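Mobile Robotics, Unit 5: Localisation faults in outdoor delivery robots
Handout revised April 11, 2024

Read before the lab session. Bring your own copy of the log extract.

5.1 The fault

The Guvthorpe trial used a wheeled delivery robot, Genia, on a fixed route across a public plaza. In November the robot left its planned path, carried on at normal speed and struck a bollard. The emergency stop was triggered by the bumper. The obstacle layer had been told that the path was clear.

The log shows the following order of events:

Frame 112 — visual odometry loses most of its tracked points.
Frame 199 — the filter accepts a false match against the stored map.
Next update — heading jumps, covariance stays small.

The last line is the one to study. A wrong estimate with a large covariance would have slowed the robot down. Here the filter was wrong and confident, so the speed limiter did nothing.

5.2 Cause

Two things combined. The feature detector placed most of its points on the edge of a moving shadow, and the outlier test had been loosened after an earlier complaint about needless stops. The change was not recorded in the safety file. Bañuelos (course reader, section 5) treats the second point at length.

5.3 Reproducing it

The fault was rebuilt in the Wostwood simulator, with up to 1,000 runs for each sun angle. The lab uses the same world. 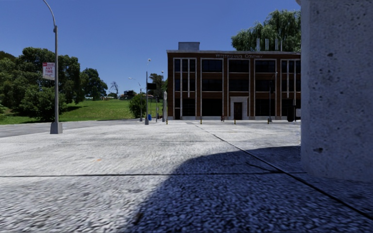

Image: Wostwood simulator, course render

Note the shadow of the pillar across the paving. Its edge gives strong contrast, while the slabs themselves offer a grainy texture and few joints. The bollards with yellow tops are small at this range and should not be relied on as landmarks.

5.4 Lab task

Run the supplied route with the original outlier threshold, then with the loosened one. Plot heading error against covariance for both. State at which frame a stop should have been ordered, and by which module. Marks are given for the argument — a plot alone will not pass.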